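Peva's draft rule for hand-held gripper work runs to 13 clauses, and Victor Odera wants the grip clause settled by June.

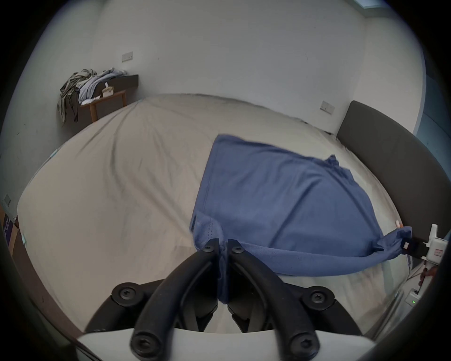
Grip definitions cause most of the disputes. The draft counts a hold as valid only when both fingers close on fabric – a T-shirt pinched by a fold at its lower hem meets the wording. A second clause covers the other gripper, which must hold a separate point. Odera would add a limit on tension.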